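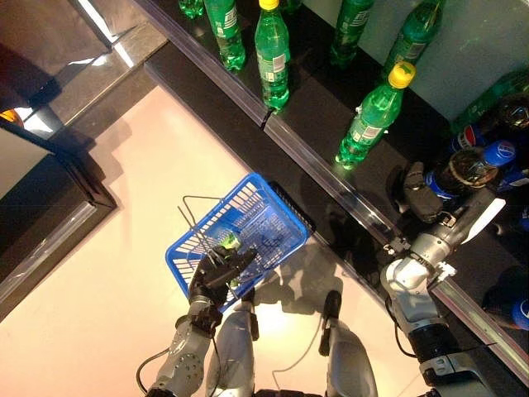 Blue basket on the floor below the drinks shelf, green bottles along the back.

Re: [gereck-shop] Bottle facing, green range

> Can we settle how the green bottles go on the shelf? The Luvine sheet says upright, the Thevar one doesn't say.

Upright, caps up, on the black shelf. Leave 3 mm between bottles. The shelf is glossy and shows every smear, so wipe it before restocking.

For the table I would keep the green ones on their sides, necks all pointing the same way.

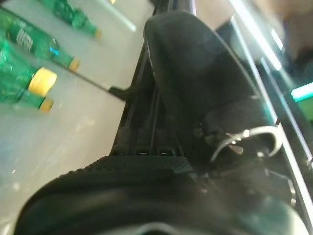
Caps may differ in shade – do not sort by cap. Sort by code: 377 first, then 877. Baskets stay on the floor, clear of the metal rail.

I will put this in the Sorier notes unless someone objects by noon.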